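Two games at home, and some news about the ice

Skondonberg Ice Hockey Club, members' newsletter, Jul 24, 2021
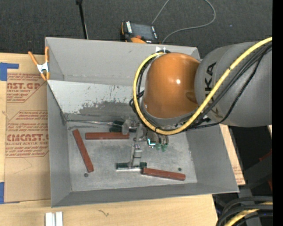
The fixture list for the autumn came to us on Tuesday evening, and I want to share the main points before everybody makes plans for the holidays. We start the season with two home games, both against Stindau. Last time we began with three long bus trips and had one point from them, so I think most of the players are pleased, even if Stindau is not the opponent one would choose for a first weekend.

Those who follow us since many years know why. Stindau skate very fast in the first period and they like to shoot from everywhere. In our last meeting, in February, we were behind 3-0 before our second line had properly touched the puck. We came back to 3-3, and then lost in overtime when a shot from the blue line changed direction on somebody's skate. Our goalkeeper still speaks about it. I was standing at the glass behind the goal and I can confirm that there was nothing to do.

For the new season Sinéad Mac an tSaoi continues as head coach. This was not certain in the spring, because she had an offer from a club closer to her family, and we are very glad that she stays. She has asked me to write that the summer training is open to all players from the first team and from the under-18 group, and that "open" does not mean "come when you want". Those who cannot attend should send her a message before noon on the same day. Running shoes are needed for the first half, and a stick for the second half. We do not train on ice before the rink opens again, so please do not bring skates to the sports hall, the floor there is new.

About the squad. Mulligan is back. He played for us as a junior, then went to Skusomov and had a good time there, mostly as a centre on the third line and often when the team was one man short. He is now a calm player who wins many face-offs, and this is exactly what was missing last winter. In the games that we lost by one goal, we very often lost the face-off in our own zone during the last minutes. He will wear number 60, which is a little unusual, but his old number was given to another player and he did not want to take it away from him.

We say goodbye to three defenders. Two of them stop because of work and one moves abroad to study. It leaves us rather thin at the back. The coach wants to try two of the older juniors there in the practice games, and there are talks with one more player, about whom I can't write anything yet. Please do not ask me at the supermarket.

Now to the ice. The rink company has told us that the surface will be ready one week later than planned. The reason is the cooling pipes under the south corner, the same corner where the puck always jumped in such a strange way. The repair is larger than they expected in the beginning. For us it means that the first ice practice moves one week back, and the practice game against Skusomov will be played at their rink and not at ours. A bus is organised. The seats go first to the players and the equipment, and after this to supporters, in the order in which they write to the club office. The dates for the two home games do not change.

The club has also received 4000 euros from the town for youth sport. We have decided to spend the largest part on protective equipment in the smallest sizes. Every autumn we have children who would like to try hockey, and every autumn we send some of them home because we have no helmet that fits. The rest goes to ice time for the beginners' group on Sunday mornings. If you have at home shin guards, gloves or small skates which your own children do not wear any more, we take them gladly — but please look first if the straps are still good. Helmets that have had a hard fall we cannot accept, also when they look fine from outside.

Season tickets are on sale from the first Monday in August. The price for adults and for pensioners stays as it was. Children under 12 come in free with an adult, as before. Those who had a ticket last season, when so many games were played without spectators, get a reduction, and the office has the list of names, so you do not have to bring the old ticket. The places on the long side are usually gone quickly. I would like to remind you that the standing area behind the away bench belongs to the guests when their supporters come in larger numbers, and Stindau supporters normally do. It is not yet decided how many people may enter the hall in the autumn. If the limit is low, the ticket holders come first, and for the remaining places we will open a list.

One small rule change for those who like such things. In our league, a team that takes a penalty for delaying the game by shooting the puck over the glass had in the past sometimes a long discussion with the referee, and from this season only the captain may speak to him about it. An alternate captain may do it when the captain is in the penalty box. Our bench was not always an example of silence, so we will practise this too.

We are still looking for two people at the scorer's table. You should be able to sit still for a whole game and not shout, which I know is difficult. A short course takes place in the clubhouse before the season, in the evening, and there is coffee. You can write to the office or speak to me after training.

The next newsletter comes when the practice games are finished, with the complete squad and the bus times for the away games.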